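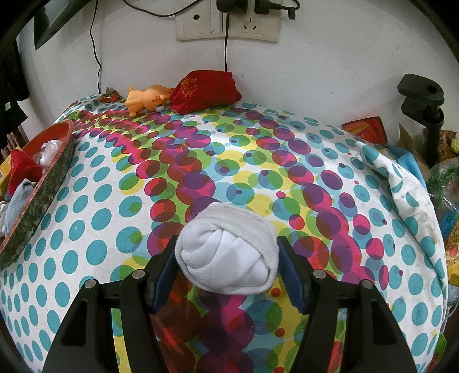 Allura Hosiery Recovery Project
Interim progress report, second reporting period
Prepared by: Bastian Albers, project lead
Reviewed by: Sekar Hartono, finance and compliance

1. Status

The project is on schedule for sorting and material testing and behind schedule for yarn respinning. Spending is within the approved budget lines. One change to the work plan is requested in section 6.

2. Background

Allura collects discarded socks and tests whether the fiber can be recovered for new yarn. Most textile recycling lines reject hosiery. The pieces are small, the fiber blends vary, and elastic in the cuff wraps around the shredder drum. The grant covers collection in Setiawan district, manual and semi-manual sorting, fiber analysis, and a respinning trial at the Wover mill.

3. Work completed

3.1 Collection
The intake target for the period was 2000 pairs and was met in November. Donated material arrives in closed bags and is weighed on receipt. Single socks are accepted but logged separately and do not count toward the target. Bags with visible mold are refused at the door.

3.2 Sorting
Material is sorted first by color and then by fiber content. White and undyed cotton-rich socks are kept apart because they can be respun without a bleaching step. The label is missing on nearly all items, so fiber content is estimated by hand and confirmed on a sample from each bin. The written sorting guide was revised once during the period. The revised version separates sports socks with a terry sole from flat-knit socks, which the first version did not do.

3.3 Fiber analysis
The laboratory at Dusance received 191 samples and returned results for 165. The remaining samples are in the queue and will be reported next period. Cotton content in the white bin was higher than assumed in the proposal. Elastane in the cuff was above the mill's limit in every result returned so far. Elastane in the foot section was below the limit.

3.4 Cuff removal
In view of these results, cuffs are now cut off before shredding. Cutting is done by hand with a rotary blade and a fixed guide. It adds labor time but has stopped the drum blockages recorded in the previous period. Cuffs are baled and stored. No outlet has been found for them.

4. Delays

The respinning trial was to begin in this period. Wover postponed it after a bearing failure on the carding machine, and the replacement part was delivered late. The mill has confirmed a new slot in the next period. Shredded fiber for the trial is in dry storage and no loss of quality is expected.

5. Budget

Staff costs are slightly above plan due to cuff removal. Transport costs are below plan, as two collection routes were merged. The mill fee has not been invoiced and is carried forward in full. No equipment was purchased. Receipts and time sheets are held by Sekar Hartono and are available on request.

6. Request to the funder

We ask for approval to move the unspent transport amount to staff costs. The total grant would not change. The respinning deliverable would move back by one reporting period.

7. Next period

Complete the outstanding laboratory results.
Deliver white fiber to Wover and run the respinning trial.
Test yarn strength and evenness on the first cones.
Obtain at least one quotation for disposal or reuse of baled cuffs.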